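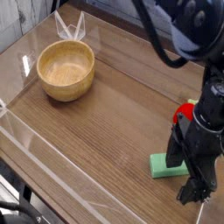
Page 9 of 13

Why does my homemade iced hibiscus tea taste like pennies?

Posted by teapotbelly, Tue 6 June

Hi all, hoping someone can sort me out before the weather gets properly hot. I got hooked on iced hibiscus last summer from a little cafe near my work and decided this year I'd make my own and save myself the four bucks a cup. I bought a big bag of the dried petals from Andix (the bulk herb place, the one with the green labels) back in May and have made maybe ten pitchers since then. Every one of them has had this weird metal taste at the end. Not strong, but once you notice it you can't stop noticing it. My husband says it's like licking a doorknob, and I don't know how he knows that.

What I do is boil a quart and a half of water, throw in a good handful of petals, let it go for 13 minutes on low, and then leave the whole thing in the pot until it cools down. After that I strain it into a pitcher and it goes in the fridge overnight. I add honey when I pour it, not before. The pot is an old Cornetti that was my mother's, some kind of aluminum I think, dull gray inside, no coating. I love that pot and I make everything in it.

I've tried rinsing the petals first, and I've tried using filtered water instead of tap. The filtered water maybe helped a tiny bit but that could be wishful thinking. Is it the petals? Should I switch to another brand? I still have most of a bag left and I hate to throw it out. Also the color is kind of dark and brownish compared to the cafe's, theirs is bright red like cough syrup (in a good way).

One more thing, I'd like to take a big batch to a cookout so if anybody has a way to scale this up, I'm all ears!

mintandmutter

It's the pot! I'm about as sure as a person can be without tasting it. Hibiscus is really sour, right up there with cranberry juice, and sour stuff sitting in bare aluminum picks up a metal taste. Same reason people tell you not to simmer tomato sauce for hours in one. You're boiling it in there AND letting it sit until it's cool, so it's getting a good long soak.

I did the exact same thing with a cheap camp pot years ago and blamed the tea for an entire summer. Went through three different bags from three different places. Then I made a batch in a glass measuring cup because the pot was dirty, and it was perfect, and I felt pretty dumb.

Use stainless steel, glass, or enamel with no chips in it. I have a Harju enamel saucepan, the two-quart one, and it's been great for this. If you don't own anything like that, just heat your water in whatever you've got, even your mom's pot, and pour it over the petals in a big glass jar or a ceramic bowl. Plain water for a couple minutes in aluminum won't do anything you can taste. Warm the jar up first with some hot tap water so it doesn't crack on you. Please don't skip that, I've mopped up a gallon of red tea and it gets in the grout.

The other thing is you're cooking it too long. You don't need to simmer hibiscus at all! Pour the water on, put a plate over the top, leave it for 9 minutes or so, then strain it right away. I bet a lot of that brown color goes away too. Long boiling makes it muddy and kind of stewed tasting.

For the cookout I'd make it strong and thin it down when you get there. Double the petals, same amount of water, strain it, and carry that in jars. Then at the party you add the same amount of cold water plus a bunch of ice. Way easier than hauling gallons around in the back of the car. I like a few slices of orange and a cinnamon stick in mine while it's steeping, but take the cinnamon out when you strain or it takes over everything. Stir your sweetener in while it's still warm, by the way, honey just sinks and sits there in a cold glass.

Don't toss the petals. If they still smell tart and fruity when you stick your nose in the bag they're fine.

sunporch_sipper

Get the Prudent brand, way better. I never had a problem with it.

rooibosandroll

Agree on the pot, but I'd skip hot water altogether and do it cold. I'm lazy and this is the laziest way. Put your petals in a glass pitcher, fill it up with cold water, stick it in the fridge before bed, and strain it in the morning. Comes out bright red and a lot smoother, less of that pucker at the back of your mouth. You do need more petals than for hot, I use close to double.

Weigh them if you have a scale, because a handful of big whole flowers and a handful of the crumbly stuff are not the same amount at all. My big party jug takes 125 grams, but that jug is enormous and I like it strong, so start lower and see.

Strain through a cloth or a coffee filter if your bag is on the dusty side. Mine leaves grit in the bottom of the pitcher with just a regular strainer and my kids complain. And wear an apron! It stains like crazy. I have a pink cutting board now that used to be white.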